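**Thread: Would you let one do the tea yet?** (General chat > Kitchens, workshops and gadgets)

---

**pimentel_loaf** wrote:

Evening all. My sister-in-law has decided that by the time she retires she will not be cooking, serving or washing up, and that a machine will be doing all three. She is 58 and would like it sorted before she's much older, thank you very much. We had quite a long argument over Sunday lunch and I promised I'd ask on here, as there are a few of you who work with this sort of kit.

My own view, for what it's worth, is that we've had machines doing chores for donkey's years and we just stopped noticing. The washing machine was a miracle to my gran. What she means, though, is a thing with arms that picks up what's lying about and gets on with it, in an ordinary kitchen with the cat underfoot and somebody's school bag on the worktop. I say that's a long way off. She says I said the same about phones (I did, to be fair).

So, are we anywhere near?

---

**Skidum** wrote:

Depends which chore! I was a fitter for most of my working life and we had arms on the shop floor doing the same lift all day long, every day, and they never dropped one. Lovely to watch. But move the pallet a hand's width to the left and the whole line stopped until someone went over and moved it back. A kitchen is nothing but pallets a hand's width to the left, if you see what I mean.

I'd trust one to load a machine on a bench tomorrow. Wouldn't trust it with my breakfast.

---

**varnari_b** wrote:

I think Skidum's a bit out of date there, with respect – and I do mean respect, I've learnt a great deal from your posts about bearings. The old arms followed a fixed path and that was that. The ones people are working on now look at what's in front of them and have a go, which is a different sort of animal altogether. They're slow and they get in a muddle, but they don't need the pallet in the same place every time.

Serving food is a good one to argue over, I reckon, as it's so easy for us and so awkward for them. You've got a thin thing to hold, a soft thing to move, and a plate you mustn't shove off the table. My youngest was nearly three before she could get scrambled egg from one side of her plate to her mouth without losing half of it down her front, and she'd been practising at every meal.
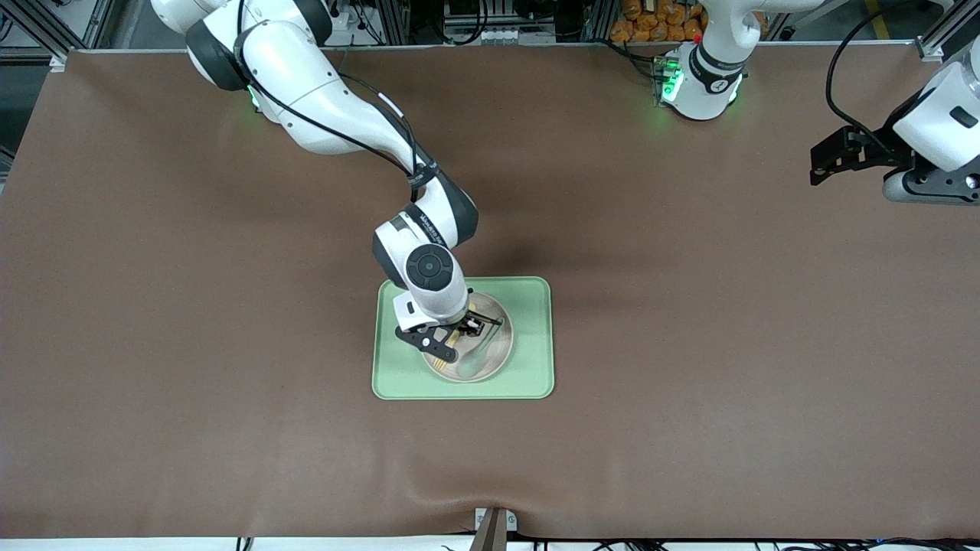
*Two-armed set-up, right gripper on the utensil, plate on its tray*

Look at how little there is for it to hold. Both jaws are closed on something you or I would pinch between finger and thumb and not give a thought to. I could look at that all evening, my other half says I very nearly have.

---

**stilton_on_toast** wrote:

Oh, that's made my day, thank you Varnari! Now I can't stop wondering what the yellow stuff is. Looks a bit stringy down at the bottom left. Noodles? Grated cheese? Given my user name I'm hoping for cheese, but I wouldn't put money on it.

I'm a school cook, part-time these days, and on a full day we do 115 dinners. I'd say people who don't serve food for a living think the cooking is the skilled part, and of course some of it is, but portioning is where you earn your wages. You get a feel for how a spoon drags when the mash is going stiff. You tilt your wrist without knowing you've tilted it. You see that little lad who never eats his peas and you give him six and a smile. I don't see how you'd put that into a pair of metal jaws, although I'd dearly love a pair of metal jaws to scrub the roasting tins for me on a Friday.

---

**Skidum** wrote:

Well, it's a tidy bit of kit, I'll give you that, and I'm glad to see somebody's strapped the cable down properly along the forearm. You'd be amazed how often that gets left flapping.

But can anyone tell me from that whether it's putting the food down or picking it up? I can't. I can't tell if it'll end up with anything on the utensil either. One still of a thing over a plate doesn't tell me it can dish up a dinner, and I've sat through a lot of salesmen in my time who'd have told me it did.

---

**varnari_b** wrote:

No, I can't tell either, and I wouldn't claim to. Fair point, and I'm not selling anything! All I'd say is that fifteen years ago I don't think you'd have found many people even bothering to try it with food. They'd have used a block. Something square and dry that stays where you put it.

The second arm's the other thing that interests me. It's only holding itself off to the right there with nothing in its jaws that I can make out, but once you've got two you can start thinking about steadying a bowl with one and scooping with the other. That's most of what goes on in my kitchen, when I stop and think about it. Try buttering toast one-handed. I had my wrist in plaster for most of May and I chased a slice of toast right round the worktop and onto the floor.

---

**pimentel_loaf** wrote:

I've just read this thread out to the sister-in-law over the phone and she says a tray, a plate and a bit of food is exactly what she's after, and where does she sign. She's no trouble to feed, I'll say that for her.

She also wants to know what it would cost. I told her nobody here would be daft enough to guess.

---

**Skidum** wrote:

More than a cook. Next question.

---

**stilton_on_toast** wrote:

Cheek! Though you're right, the county got a new dishwasher past us in the budget with far less fuss than they made over giving me an extra two hours.

I will say one serious thing on the other side, as I've been rather down on the poor machine. My dad couldn't feed himself for his last year. It was his hands. He hated being fed, really hated it, he'd sooner go without than have one of us hold the fork, and there were days he did. If there'd been something on the table that brought the spoon up when he wanted it, at his own pace, with none of us hovering and making encouraging faces, I think he'd have eaten a good deal more. It wouldn't have had to be quick. He wasn't going anywhere. So I'm not against it, I'd just want it to be very, very gentle.

---

**Skidum** wrote:

That's a good answer and I'll take back a bit of my grumbling. Slow wouldn't matter there at all. On our line a lift had to be done in 24 seconds or the next station was standing idle, and I suppose I still think that way about every machine I see.

I'd still want a big red stop button where he could reach it, mind.

---

**varnari_b** wrote:

Agreed on the button. Agreed on all of it, pretty much. Put me down for "helping one person at one table" well before "runs the kitchen while you're out", and the roasting tins somewhere in between – hot fat and burnt corners are going to be horrible for them.

---

**pimentel_loaf** wrote:

Thank you all, this has been far better than Sunday lunch was. I'm to report back that she should keep her rubber gloves for now. Stilton, she's asking if you'd post how you stop the mash going stiff?

---

**stilton_on_toast** wrote:

Hot milk, never cold, and more of it than you think. I'll put the quantities in the recipes section tomorrow when I've got my book in front of me. They're for a school, so she'll have to do some dividing!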